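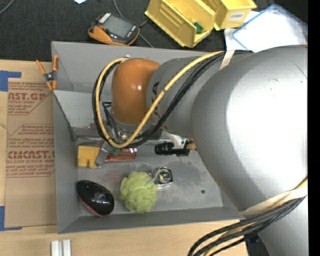
A gray open bin on a light wooden table.

Sorting the house into bins: what works for me after two years

My name is Catarina Figueiredo and I write this page for people who live in a small apartment with too many things. I lived the first thirty years of my life in a house with an attic, so when we moved to two rooms and a balcony I had to learn storage from zero. My aunt Margarida Baptista taught me the half of it. The other half I learned by buying the wrong boxes.

Measure the shelf before the box

I know everybody says this. But measure it in three places: front, middle and back. In our hallway closet the back wall is not straight, and the shelf is almost an inch less deep on the left side than on the right. I bought six boxes which fit only on the right. Four of them live now under the bed.

Measure also the door opening. A closet can be wide inside and have a narrow door, and then the box goes in only if you turn it, and when it is full you can't turn it.

Write the measures on a piece of masking tape and stick it inside the closet door. The next time you are in a store you can look at a photo of the tape on your phone.

Lid or no lid

Things you use each week go in a bin without a lid. Things you use each season go in a box with a lid. This is my whole system, and when I don't follow it I am sorry later. With a lid, people put other things on top, and then to take one dishcloth you must move a toaster and two magazines.

The exception is flour, rice, pasta and everything else that moths like. These go closed, always. In September I found moths in a paper bag of cornmeal and had to throw away half of the shelf. After that, wash the shelf with warm water and a little vinegar, and clean well inside the small holes for the shelf pins, where the larvae like to sit. An old toothbrush is good for this. Let the shelf dry with the door open before you put anything back.

How to sort one drawer

Don't begin with a room. Begin with one drawer and finish it the same evening.

Empty the drawer on a towel. The towel protects the table from scratches, and if you are interrupted you can lift everything together and put it away.

Wipe the drawer. Crumbs go to the corners, so use a dry brush first and a damp cloth after.

Make groups on the towel. I don't decide the groups before, I let them come. In the kitchen I always get a group of rubber bands and bread clips that I didn't know we had.

Throw away what is broken. If you want to repair it, it goes in one bag with the date on it. My current bag says 9 October 2024 and I am a little ashamed of it.

Put back the group you use the most at the front. Low things in front, tall things behind.

If you have no drawer dividers, cut down a cereal box. Cover the edge with tape so it doesn't go soft. Mine have lasted longer than the bamboo dividers from Trotow, which slid around each time I closed the drawer. You can stop the sliding with a bit of non-slip mat under each piece, but then you pay for the mat too.

Labels

I tried chalk labels, printed labels and string tags. The chalk goes away with your fingers. The string tags are pretty and get caught in the next box. Now I use masking tape and a black marker, and I write on the short side of the box, because this is the side I see when it is on the shelf.

Write what is inside and not what you hope will be inside. "Cables, old phone, lamp parts" is a good label. "Electronics" is how I lost the charger of the camera for a whole winter.

For boxes of clothes I write also the size. My sister gives us the clothes of her boys two years before we need them, and without the size we found the snow pants when they were already too short.

Cleaning plastic bins

Dust on plastic is mostly a problem of static. If you rub with a dry cloth the dust comes back in one day. Wash the bin with warm water and one drop of dish soap, rinse it, and let it dry upside down on a rack.

For sticky rests of price labels, put cooking oil on a paper towel, leave it over the label for ten minutes, and push with an old plastic card. Then wash with soap. Don't use a metal blade – it leaves scratches and the scratches take dirt.

If a bin smells of onion or of garage, fill it with crumpled newspaper, cover it and wait two days. Baking soda works as well, but you have to clean it out of the corners after.

Under the bed

The space is good for flat things: bedding, winter coats, wrapping paper. Use boxes with wheels if you have a hard floor. On carpet the wheels do nothing, and a box with a smooth bottom and a handle of rope is easier to pull.

Leave a little space between the boxes and an outside wall. Our bedroom wall is cold in winter, and a wool blanket which touched it had mold by spring. I wash the floor there when I change the winter bedding, so twice in the year.

Questions from readers

Several people asked which brand of bin I buy. I have two from Marinho, one from Nandora and many without any name. The Nandora one has softer handles. For the rest I don't see a difference, so buy the ones that stack with what you already own.

A reader wrote that she keeps her potatoes in an open bin in the kitchen. It's fine if the place is dark and cool, but put a sheet of paper on the bottom and keep the onions somewhere else – together they spoil faster.

The page about the balcony cabinet had 1,221 visits last month, and many of you asked for the list of screws. I will add it there when I find my notes, they are in one of the boxes under the bed.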